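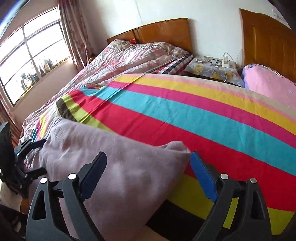 the mauve one lives at the foot of the bed. thread on bedding, a subject I did not expect to have views on

1/ We've been in the Grirham place since August and the bedroom has finally reached the stage where I can look at it without making a list. So naturally I've made a thread.

2/ Start with the sheet. Red, turquoise, hot pink, yellow, lime, beige and one very dark stripe, all sweeping across the mattress in big curves like the running track at a school for clowns. I bought it online late at night. The thumbnail was small and I was tired.

3/ The listing called it "Sunset Arc." I have seen plenty of sunsets and I've yet to meet one with lime in it.

4/ But it fits. After years of sheets that ping off one corner at 3 a.m. and wrap themselves around your ankle, I would sleep on a sheet printed with my own tax return if it stayed put.

5/ The quilt is pale pink and white, floral, very polite. It belongs on a different bed in a different house where somebody presses napkins. I keep it crumpled up by the headboard so it doesn't have to look at the sheet.

6/ Then a plaid pillow. Red, white and navy. Yes, with the floral. Yes, with the stripes. I've been told there's a rule about mixing patterns and that the rule is "share a color." Everything shares a color with that sheet. It has all of them.

7/ Now the blanket, which is what I came here to talk about. Fleecy, somewhere between dusty pink and lavender. The label said "heather mist." My mother-in-law says "old lady slipper." Both fair.

8/ It came from Denus, the discount place out past the traffic circle, where I went for a dish rack. I did not come home with a dish rack. We are still drying plates on a towel.

9/ How I fold it: in half the long way, in half again, then give up and roll what's left toward me until it's a fat bundle. Drop across the foot of the bed on a slant. Magazines would call that a throw "casually draped." In our house it's the angle it lands at.

10/ I did try folding it in proper thirds, like a hotel. It looked wonderful for as long as it took two adults to go to bed. Fleece has no memory and no ambition.

11/ Washing, for the person who asked last time: cold, gentle, by itself, no softener. Shake it out hard before you hang it up. Do not put it in with dark towels unless you want dark towels with a mauve beard. I have 2 of those now if anyone needs one.

12/ The headboard came with the apartment. Plain rectangle, that honey-orange varnish everybody's aunt had. I was going to paint it. I even bought the sandpaper. Then I saw it with the sheet on and understood that it was the calmest thing in the room and should be left alone.

13/ There's a second headboard over past the nightstand, same orange, only taller and with a curved top. So they match, in the way cousins match. I've stopped trying to work out which one was bought first.

14/ Nightstand: grey-blue cloth with yellow flowers, because apparently I saw one surface without a pattern and panicked. It hides a ring from a mug of tea. I'm not saying whose mug.

15/ On top, the glasses, and the power strip, with its cable hanging down the front for all the world to see. I've read the articles about hiding your cords in a pretty box. The pretty boxes from Flillotum start at more than I paid for the blanket, so the cord is a feature.

16/ (Before you write in – yes, I know it could go behind the table. The last time it went behind the table I was on the floor at midnight feeling for it with a flashlight in my teeth.)

17/ Full accounting of patterns, then: stripes, floral, plaid, a different floral. The walls are white and are staying white. Somebody has to be the adult.

18/ A friend with taste came by, stood in the doorway for a bit and said "well, it's cheerful." I've been turning that over for days. I think I'm going to take it as a compliment – the alternative is shopping again.

19/ Next up is the hall closet, where there is a fitted sheet I've been refusing to fold since the move. If anyone has a method that doesn't involve a video and a second person, replies are open. Also still looking for a dish rack.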